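The Backdrop I Almost Didn't Hang

I have strung up more than 30 party backdrops in my life, and I still get a little giddy when the curtain comes out of the bag. Black fabric is my weakness! It wrinkles if you so much as look at it (steam it, or make peace with the folds like I did), but puffy letters absolutely glow on it.

My trick, picked up in November from a clerk at Bolleto, is to clip the top first and fuss with the lettering last. I go big on the bottom row, smaller on top, and I never match colors, so pink can sit next to yellow and everybody gets along. Then I push a table up close and put breakfast on it, toaster and all.

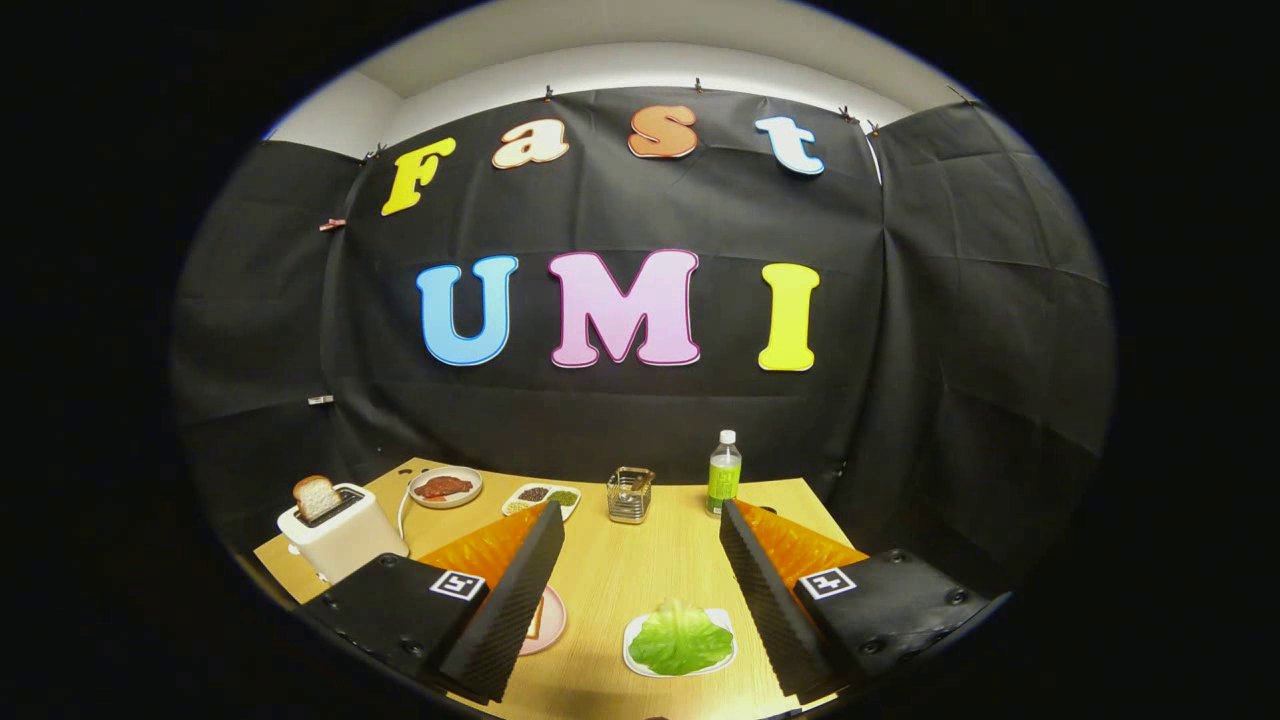 Puffy letters over the breakfast table, with toast in the toaster.

I like a plain wood tabletop for this, no cloth, and white dishes so the food gets some attention too. Little divided trays are great for beans and grains. Mine came from Tastari, and I went back for 5 more.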